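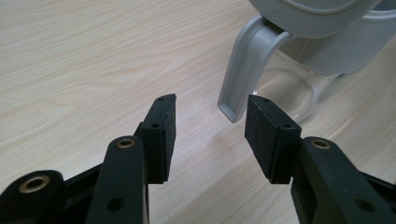
*Kitchen tips, from the Ledley kitchen. Posted Thursday, tea still brewing*

Quick one this week. Jugs, bags, table. In that order because that's the order I do them in.

**Clear jugs with a lid**

Take the lid off before you wash. Sounds daft but half the smell in a plastic jug lives up under the lid, not in the jug. Same for any collar or rim that sits round the top. If it unclips, unclip it. If it doesn't, old soft toothbrush, bit of washing-up liquid, go right round twice.

Cloudy plastic: fill with warm water and a good slosh of white vinegar, leave it while you do something else, rinse, rinse again. Not boiling water. I did one of mine with the kettle and it's never sat flat since.

Tea stains: bicarb on a damp cloth, go gently. No scourers ever, the scratches hold on to everything and then it looks dirty when it's clean.

Filter jugs, take the cartridge out first and stand it in a clean mug. Mine's a Vida and the leaflet is long gone so I just write the change date on a bit of masking tape and stick it underneath. Pencil, biro runs.

Dry it upside down with the lid OFF. Prop one edge on a wooden spoon so air gets in. A jug shut up damp smells like a pond by the weekend.

**Pale wooden tables**

Wring the cloth out properly. Then wring it again. Pale wood shows every ring and a wet-bottomed jug is the worst for it.

Reddish marks (beetroot, ketchup, felt tip, who knows) – damp cloth and a dab of washing-up liquid first, straight away if you can. Still there? Bicarb paste, with the grain, few minutes, wipe off. Try it on a corner frist. If the table's oiled you'll need to put a bit of oil back after.

Always with the grain. Across it leaves little scratches that catch the light.

Put a folded tea towel under anything that drips. Cheap cork mat from Tranmont does me, the big one, it's been through a lot.

**Soft bags and packets**

Right, the floppy ones. They slide about and fall over and take up twice the room they need.

- Squash the air out before you fold. Flat of the hand, bottom to top.
- Fold down in small turns, don't scrunch. Scrunching splits the corners.
- Peg it. Wooden pegs grip better than the plastic ones.
- Keep the printed side facing out so you know what it is without pulling the lot down.

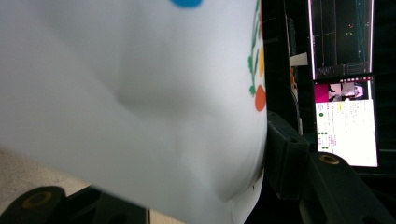

*White with a green vine and some bright dots down the side, easy to spot on a shelf.*

Plain white ones are the nuisance, they all look the same from the back. Masking tape label, contents and month opened, so "rice, August". Done.

If you decant, weigh what's left. I had a jar I'd swear took a full bag of lentils and it stopped at 400 g, so there was a sad little twist of lentils in the cupboard for ages. Now I write what each jar holds on the bottom. Small ones 300, tall ones 400. Saves a lot of bother.

Paper bags: don't wipe with anything wet, brush them off. Fabric ones go through the wash inside out, cool, and hang by the bottom seam so the top doesnt stretch.

**Odds and ends**

Reader asked about the Cluderitz hooks I mentioned before. Yes still up, 7 of them, inside of the cupboard door. Clean the door with a bit of surgical spirit first and leave them overnight before hanging anything on. Not for jugs, too heavy.

Vinegar, buy the big plain bottle from the food aisle. The stuff sold for cleaning costs more round here.

Tea's ready. Limescale in kettles next time, I know, I keep saying it.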